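Rising Times: How Room Temperature Changes Bread Dough
Student Project Report, Kitchen Science Elective

Why we picked this

Everyone in our group likes bread, and we kept noticing that recipes say "let rise until doubled" without saying how long that takes. Our winter loaves were always slower than our summer ones, so we wanted to measure it properly!

What we did

We made one simple dough over and over: flour, water, salt and dried yeast, kneaded by hand. Every batch used 200 grams of flour from the same sack of Bergeron bread flour. We rested the dough in three spots – a chilly back hallway, the classroom counter, and a cupboard next to the heater – and wrote down the time when it reached the doubled mark on a straight-sided jar.

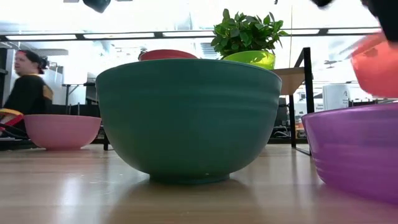

Kneading was the hardest part to keep fair. Some of us push a lot harder than others, so after the first week we set a timer and swapped hands halfway through. We also switched to one yeast, Ruveck, after a packet of the other kind gave us a batch that barely moved all afternoon.

What we found

The difference was huge. Dough in the heater cupboard doubled in 44 minutes on average, and the counter dough took 59. The hallway dough was still creeping upward when the bell rang, so we have no final number for it, and that bugs us a little. We ran 33 batches in all, and the hallway lost every single race.

The surprise came at tasting. The slow dough made the best bread! It had a deeper, slightly tangy flavor, and the crust browned better too. We read that yeast and bacteria make more flavor when they have more time, and our loaves seemed to agree.

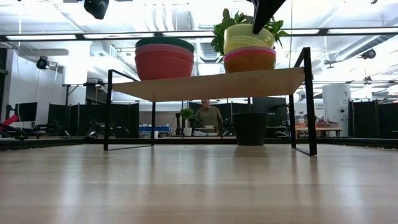 What we would change

Next time we would start the hallway batches before school so they can finish. We would also log the temperature all day – ours was only checked at the start, and the cupboard must have warmed up whenever the heater kicked in. The Mokier thermometer we used was fine, but someone has to remember to read it.

We'd love to try rye after this.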